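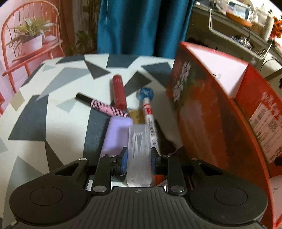
5.3 Slip of transparent objects during the closed-grip phase

Figure 7. Hand-held gripper with a clear plastic block held upright between the blue finger pads; further small objects lie on the tablecloth beyond.

Of the 291 demonstrations recorded with the Sevar hand-held gripper, 114 involved a transparent object. The policy trained on the full set failed most often on these. In the fault reported here, the robot closed on the block, began to lift, and then opened its fingers early, dropping the block on to the table.

Two causes were examined. Worn finger pads were ruled out after Pelupessy fitted new ones and the fault came back. The second was the estimate of grip width. Where the block was clear and scratched, as in Figure 7, the tracking software at times took the patterned cloth behind it for an open gap, and the recorded width jumped although the fingers had not moved. The policy then learned to copy the jump.

Affected recordings were corrected by hand by Mandagi and Kwok, and the policy was trained again. The early release was still seen in two trials - both with the block held near its upper end - and the fault is therefore treated as reduced but not removed.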